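Speaker notes, Cavwood site meeting, 15 November 2022
Speaker: Daiane Lacerda

**Opening (speak slowly)**

- Thank the night crew for coming in early.
- At Prinddale we sorted cards by hand for many years. 4,000 on a normal shift, and the wrists of our colleagues paid for it.
- Now two arms share the bench. One holds a card over the open holder, and the sorting tray stands behind.

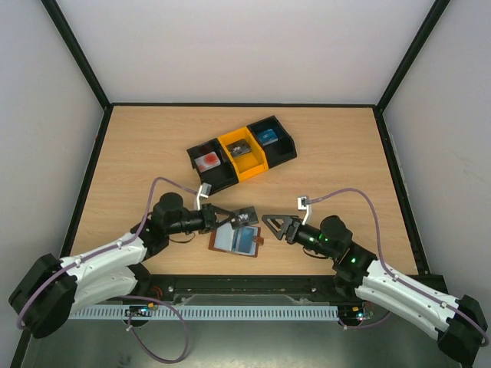
What happens to the people who did the sorting?

They keep their position and their pay, and each person gets 20 hours of paid training before moving to checking and refilling.

**What is changed in the day**

- Before: same movement, whole shift. After: walk between benches, clear a stop, sign the sheet.
- Some people miss the old rhythm. I must say this clearly – it is a real loss for them, and in July two colleagues asked to go back to hand packing. We agreed.
- The noise is less than we feared. The talking is also less, and I don't like this so much.
- Colour of the bins: the middle one is yellow, with a black one on each side. Operators use these colours when they call a problem over the radio.

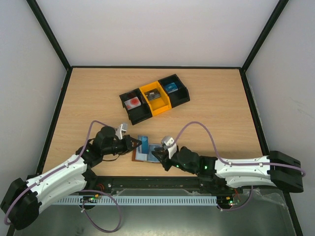 *Blue packet at the holder, both arms at the bench.*

**Before questions**

- The Hirano roster is on the back table, 36 names. Please check your own line.
- Stadine will start after us, with the same training programme.
- Leave ten minutes for the floor.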